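Home - Threads - Search - Log in

This site uses cookies to keep you signed in. Accept all / Manage

Cluko bench notes
05/02/2021

ok gripper upkeep thread, been asked for this enough times now. handheld pair, the ones we use on the box packing job. long one sorry

covers how I set them up, what wears, what I had to fix this week. skip to the cable bit if thats all you're after
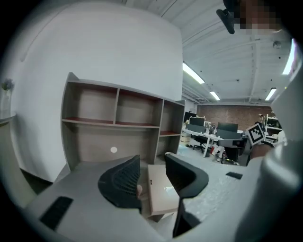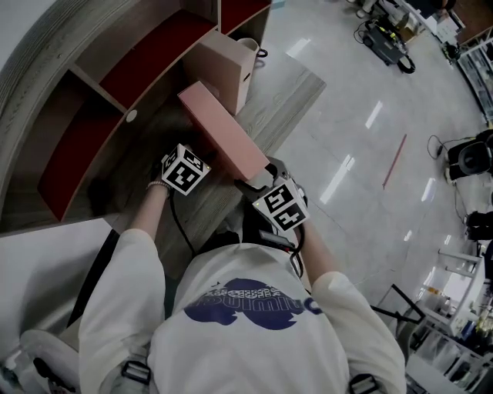 Fingers first. They wear before anything else does and they wear unevenly. Look at the mesh one, the curved finger with all the holes in it - that surface picks up every bit of cardboard fluff going. There's a small pale fleck on the inner edge of it in the first picture, that's the sort of thing I mean. Soft brush, dry. No solvent, I tried solvent in September and the finger went tacky for days

12 replies · 41 likes

Smooth finger just gets a wipe. Then close the pair slowly with nothing between them and look at where they meet. If one tip lands before the other the mount screws have crept. Back them off half a turn, square it up, nip them again. Don't lean on them, they're going into plastic

We do this every 500 grips. Was doing it whenever I remembered, which was never

3 replies · 19 likes

Marker cubes next. Flat faces, no peeling corners, no thumb grease. The long pink box clamped by one end is the hard case - all that length pulls on the jaws, and if the cube has any wobble the tracking says your hand moved when it was only the cube. Grab it and try to twist it. Should be nothing at all

Ours had play in it. Tiny bit. One of the two screws underneath had stripped, so drilled it out and put in a brass insert. Should of done both while I was there, did the other one next morning

7 replies · 28 likes

CABLES. right

Each gripper has its own lead going back to the wearer, and the one on the right hand runs down along the arm to the little box strapped at the back of the waist. Mine kept dropping out when I reached forward. Spent ages blaming the Rashti hub, swapped it, same again. Reseated the plug, same. Was the loop - too short, so a full reach put all the pull on the connector

Fix: more slack at the elbow, one soft tie at the forearm, one on the shoulder strap. Strain relief on the tie, never on the plug. Then reach right across the desk with both arms before you log anything

22 replies · 63 likes

Somebody asked about the log file. Line 2133 is where it starts complaining on mine, "stream timeout", and then every line after is the same. If you see that only when you're leaning its the lead. If you see it sitting still its probably the hub or power, diffrent problem, havent got a good answer

Calibration after ANY of the above. Open, close, open, close, 5 times, let it settle for 30 seconds, then save. If the open width changes between goes, back to the fingers

Spares I keep in the drawer: two mesh fingers, one smooth, brass inserts, a spare lead, soft ties. Fingers come from Rodbridge and they are slow so order before you need them. Hendlow do the inserts

9 replies · 35 likes

still to do - cover for the waist box socket, it collects dust like mad. will post when its printed

Share · Save · Report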